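Kaltden opens community food larder to neighbours in Claltard

December 31, 2019

Kaltden is delighted to say that its new community larder in Claltard will open its doors for good in the new year, after a trial that began in October and proved far busier (and a good deal jollier!) than any of us had dared to hope. In that time 890 households came by for bread, milk, vegetables and very often a chat.

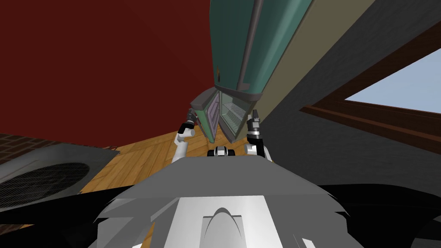 A teal fridge with its lower compartments open.

"People come in for a pint of milk and stay for an hour, and we wouldn't have it any other way," said Neusa Moura, who runs the larder. "We are so grateful to the growers and bakers who have kept our shelves full, and to everyone who put up with our kettle."

The larder is free to use and there are no forms to fill in. Gifts of fresh or tinned food are always welcome at the side door.

For more details, please contact Gemechu Fikre at the Kaltden office.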